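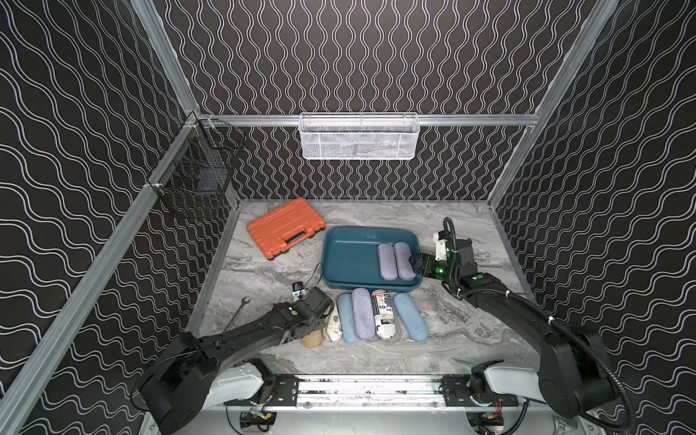 Do eyeglass cases need a tray of their own? Only if you have more than two or three, and a drawer does the job almost as well.

4. Filling the tray

Stand each hard case on its long edge, side by side. The Akora leaflet calls this "instant order." We'd call it a row.

Note: Fabric covers pick up lint. Wipe the tray first.

Caution: Don't force in one more case. Lids can pop. 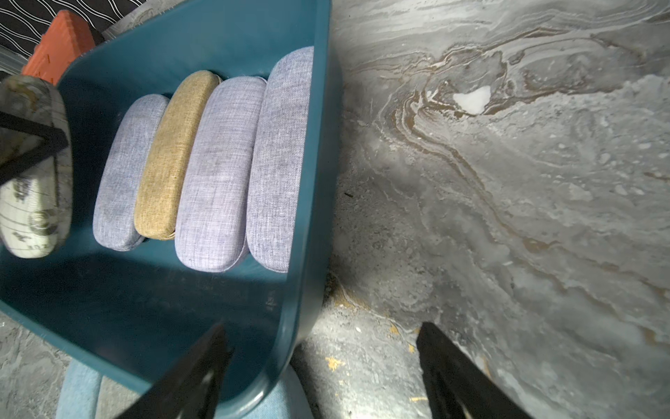
5. Finding a pair again

Sorting by color fails if you own several alike. Tag them.

Filed under: Home Storage > Small Items
122 shares | 119 comments

Related
Vaněk drawer dividers: worth it?
Soltport hooks, set-up guide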